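Paddle case zipper keeps chewing on the edge of my rubber, and is it ok to store it like this?
Posted in Table Tennis > Gear care
Mar 18, 2019 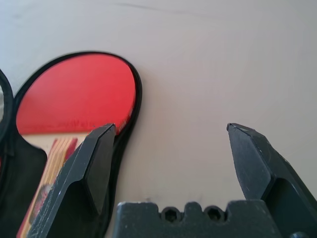
My paddle with the black case, red side up.

Quick one, on my lunch break so sorry for the mess. Got a new paddle couple months ago, a Kahsay, first decent one I've owned. Keep it in the black fabric case that was sold with it. Problem is the fit is tight. Every time I zip it up the zipper rubs on the edge tape and now the tape wants to lift on one side, over near the handle. You can't see it in the pic, it's on the back.

Also somebody at my club (Sulamby, we play in the school gym) told me never leave the rubber bare in the case, you need a plastic film on it or it goes dead. True? I paid 30 bucks for the whole set and the film sheets at the club are like half that. Seems silly.

So - 1) how to fix the tape, 2) film or no film, 3) different case? Bag rides in my trunk most of the week if that matters. Thanks in advance

surnport_chopper

Trunk matters more than anything else you wrote. Get it out of there. Cold is bad, heat is way worse, by June a closed car will cook the glue under the rubber and you get bubbles. Bring it in the house, put it on a shelf, done.

Tape: pull off the part thats lifting, all of it if it's old. Wipe the rim with a barely damp cloth, let it dry good. New tape, start at one side of the handle, go round, end at the other side. Don't stretch it or it'll creep back and lift again. Press the edges down with your thumb nail. Takes 2 minutes. A roll is cheap and does several paddles.

While you have the tape off, look at the rubber edge. If it's crumbling or has little chunks out of it, the zipper isn't the problem, you're hitting the table. Everybody does.

Film - yes I'd use it but you don't need the fancy ones. Cut up a clear plastic sheet protector from the office supply aisle, the smooth kind. Trace the blade, cut a hair bigger. A pack of 100 will last you forever. Clean the rubber first, water and a soft sponge, let it dry, then lay the sheet on from the handle end and smooth the air out. If you trap dust under there you've made it worse.

looplate

I never used film in my life and my paddles are fine. Its a sales thing. Just buy new rubber when it's slick

backroomlefty

Bit of both from me. Film helps on tacky rubber. On a non tacky one it mostly keeps dust off, and a closed case does that already. Breathe on it, wipe it, put it away. If a ball still grips when you roll it across, fine.

On the case: paddle shaped ones are all tight around the blade. Put it in handle first, seat it all the way down, then hold the fabric out with one finger ahead of the zipper while you close it. Slow round the top. If it still rubs get a square case, more room in the corners and you can throw balls in too. I have a Jirau one, nothing special, the pull tab came off but otherwise holding up.

Don't leave a sweaty towel in with it. Handle soaks it up and starts to smell, ask me how I know. I leave the case open for 30 minutes when I get home and then zip it.

And agree about the trunk - get it out of the trunk.

Related in Gear care
Cleaning rubber with dish soap, yes or no
Handle too slippery, grip wrap?
Bubble under red side after vacation
Yellow spots on white balls
How often to redo edge tape
Square case or paddle shaped case

Contact us | Posting rules | © 2019 Surnport Community Help | Back to top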